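Cuvano opens rentals of its tabletop sorting arm to small customers

6 Jan 2018

Cuvano has begun renting its tabletop sorting arm by the month, the company said this week. Until now the arm was sold only outright, at $2,465 with the gripper, and most of the units went to repair shops and packing rooms. The rental plan covers the arm, the gripper, a mounting clamp and the software, and it can be canceled with 30 days' notice.

The service is handled by Derkora, which already takes care of repairs and spare parts for Cuvano. Derkora ships the arm in two cartons, sets it up over a video call and takes it back at the end of the rental. Customers pay a deposit of $200. Shipping is included in one direction only, and the return label is charged to the customer.

Paweena Duangkaew, who runs the rental desk at Derkora, said the plan was put together after a run of calls from people who wanted to try the arm on their own items before paying for it. "They have a drawer of parts or a shelf of bottles, and they want to know if it can pick those up," she said. "We used to send them a video. A video of somebody else's parts doesn't tell them much."

The arm is meant for clearing and sorting mixed objects from a flat surface. The user marks out a work area in the software, sets down a box or tray, and tells the program which items should go in it. The gripper has two settings, one for hard objects and one for things that crush easily. Changing between them takes a click in the current version. In the first version the user had to stop the job and start over.

Cuvano says the arm can be fixed to a bench, a desk or a table of most shapes, as long as the top is thick enough for the clamp. Round tables need the longer clamp, which comes with the rental but is an extra purchase for buyers. The company recommends keeping the box near the middle of the work area and leaving a hand's width between objects. Crowded tables can be done, but the job takes longer and the arm will stop more often to ask for help.

A tabletop job of the crowded kind might include a flashlight, spice and sauce bottles, an open tin can, plastic cups and a jar, with an open box in the middle to take whatever is being put away. 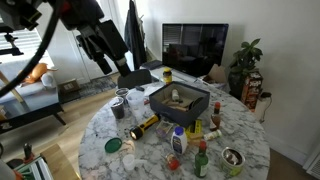 Octavian Nistor said the crowded jobs were where he lost patience with it. He had the arm on loan for most of the fall and found that it did well with bottles and boxes that were standing up. Small items lying flat next to bigger ones were another matter, and he ended up moving a lot of them by hand. He also said the help prompts should come through on a phone, so that a person doesn't have to stay near the computer.

Phone prompts are planned for the March update, according to Cuvano. The same update is supposed to let users save a work area and load it again later. At present the area has to be marked out each time the software is opened, a complaint that comes up often on the company's support pages. Rental customers will get the update at no charge. Owners of the first version will have to send in the control box to have a part replaced before the update will run.

Clear plastic remains a weak point. The manual tells users to turn on a lamp or open the blinds when working with see-through cups or containers, and to avoid stacking them. Glass bottles with a paper label are usually found without trouble. Cuvano also warns against using the arm for open containers with liquid in them, and damage from spills isn't covered under either the rental or the regular warranty.

Kamran Virk, product manager at Cuvano, said the company does not expect many households to sign up. He named small repair shops, school workshops and secondhand stores as the likely customers. The store chain Thongsuk has taken four of the arms for its back rooms, where donated goods are sorted before pricing. Virk said Thongsuk is paying the same monthly rate as everyone else.

That rate depends on the length of the contract. Derkora will quote it by phone or e-mail but has not put it on its website. Duangkaew said the prices would be posted once the first group of customers had been signed up. A part of the rental fees can be put toward buying the arm, but only if the customer buys the same unit and does so before the contract runs out.

A competing arm from Jatero is also offered for rent, with a longer reach and a higher deposit. It comes with a stand of its own and does not clamp to a table, so it needs more floor space. Jatero does not offer setup by video call and sends a technician, for a fee.

Orders for the Cuvano rental are being taken now. Delivery is limited to the lower 48 states for the time being. Replacement gripper pads, which wear down with use, are sent free of charge during the rental, and customers are asked to mail the old ones back in the same envelope.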